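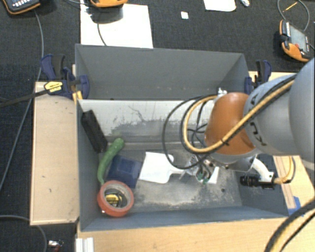
# Setting up a bin-picking arm in a shared workshop

These are the tips we keep for anyone building a picking cell at Britbridge, where the benches are shared and most setups have to come apart again. They were written for the arm in the back bay, but most of them apply to a smaller arm on a garage bench too.

## Hold the bin still

A metal bin slides more than you'd expect when a gripper pushes on something at the bottom of it. Box it in with scrap boards first, then clamp. We use a bar clamp at each rear corner. Keep the clamps at the back, away from the side where you reach in to change the objects.

Snug is enough. If you crank the clamps down on a thin wall it bows in, and your depth numbers go off with it. Kyrylo Tkachenko lost an evening to that on the Pludby build before he thought to lay a straightedge on the rim.

Mark the bin position with tape on the boards before you take anything apart. Blue painter's tape comes off clean. Duct tape doesn't.

## Pick a floor covering you can live with

Dark carpet is quiet and keeps dropped screws from rolling. It also hides them. Run a magnet over it before you sweep, and keep spare fasteners in a lidded tin.

## Cables

This is where most of our stoppages come from.

- Tie the heavy cables to each other first, then to the arm. A bundle moves more predictably than two separate cables.
- Leave a loop at the wrist. Turn the last joint by hand to both ends of its travel and check the loop each time.
- Make the loop no bigger than it has to be. A wide one can hang into the bin and catch on whatever is standing up in there.
- Trim zip tie ends flush. Side cutters leave a sharp stub if you hold them at an angle.
- Anything that runs across the boards to the arm should have slack on the floor side, so a tug from a foot doesn't reach the connector.

Check the ties every 33 hours of running. That number came from Glykeria Karamanlidis, who kept the log on the Bugti arm, and it has held up well enough.

## What to put in the bin

Use things you already own, and mix the shapes. A good starter load has something long and straight, something curved, something flat and something with a hole in it. A roll of tape is useful for the last one, and it gets harder if a smaller item ends up inside the ring. A thin white spatula on a gray floor is a fair test for a flat pick -- try it with the handle pointing at the gripper and again turned the other way.

Start with 3 objects and go up to 6 once the easy picks are reliable. Lean one of them against a wall on purpose. Long blocks against the side are hard to get a finger behind.

Leave out glass and anything with a blade.

## Wear

Metal bins scuff, and the worn patches look different to a camera than the clean ones. Don't repaint halfway through a set of trials. If you need to paint, do it between sets and use matte.

## Before you leave

Power down the arm, hang up the pendant, put loose objects in the crate marked Pernitz. The clamps can stay on if you're back the next morning.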